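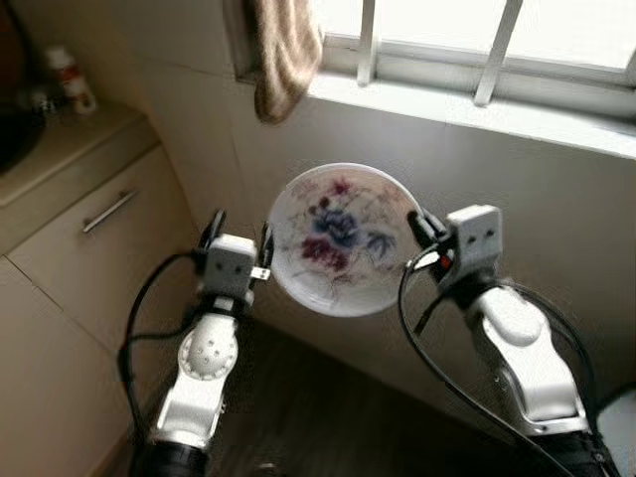
Two-arm hold on a dinner plate, one gripper on each side of the rim.

Rastari kitchen station, Abu Hammour
Teleoperation safety check, dishwashing tasks
Date: Aug 18, 2022

1. Emergency stop within reach of the operator's seat. OK. Pressed and released twice before the first session.

2. Arm speed limit set for crockery. OK. Left at the Hemness setting.

3. Cables secured along both arms. Needs work. Slack at the grippers is allowed for wrist turns, but the loops must not catch on drawer or door handles. Add 2 more ties per forearm.

4. Gripper fingers clean, no chips or grit. OK.

5. Plates and cups checked for cracks. OK. One bowl withdrawn, nick in the foot.

6. Sink area. Cables must stay clear of the basins when the arms reach in.

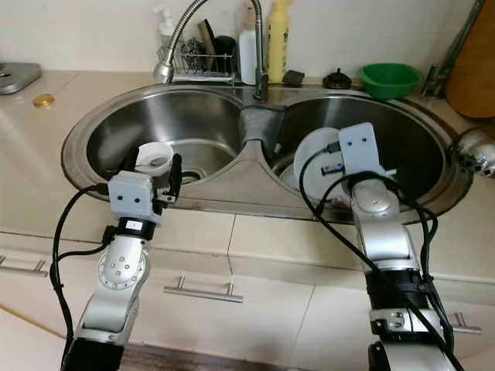 Power is to be off at the wall before anyone wipes down the arms. The tap is worked by a person until the Vetia sleeves arrive, expected October.

7. Spoons and other small metal items. Comment: operators should lower the cup before letting go. Dropped cutlery is collected by hand with the arms paused.

8. Operator breaks. Not OK. Log shows one run of nearly 169 minutes. Stop after every 16 demonstrations.

9. Floor dry, walkway clear. OK.

Open items: 3 and 8. Recheck in 4 days.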